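Moved my old office desktop over to Linux this month and kept Windows on it too. Posting what I did in case it saves someone an evening. 1/

The distro is Brokach. It's small, it boots fast, and the installer will shrink a Windows partition for you. I gave it 40 GB and left the rest alone. 2/

Back up first. I copied everything to an external drive and then checked that the files opened on another computer. 3/

Turn off Fast Startup in Windows before you begin. If you leave it on, Brokach will only mount the Windows drive read-only. It took me two tries to find the setting. 4/

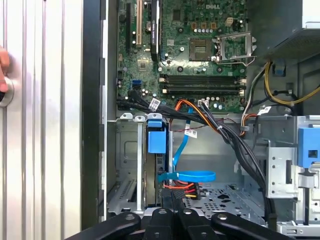

Darragh Carroll
posting from Floltulside · January

The install took 14 minutes. On the first restart it went straight into Windows with no menu. Going into the firmware settings and moving Brokach to the top of the boot order fixed it. 5/

The clock was wrong every time I switched systems. Windows keeps local time and Linux keeps UTC. One command on the Linux side told it to use local time, and it's been right since. 6/

Wi-Fi was the only real problem. My USB adapter kept dropping. Sang-wook Ji pointed me to a forum thread with 601 replies, and the fix was on the last page: install the newer driver package and turn off power saving. 7/

Things I still boot Windows for: the Pitulska tax program and one label printer. I tried Pitulska under a compatibility layer. It opens, but it can't save a PDF. 8/

Memory use at idle is lower on Brokach, even with a browser open. I have 4 GB in this thing, so that matters to me. Windows was swapping all day. 9/

Someone asked about updates. Windows put itself back at the top of the boot order after one of its updates. I changed it back in the firmware settings and it has stayed put so far. 10/

Next I want a shared folder both systems can write to. I'll add to this thread when that's set up. 11/11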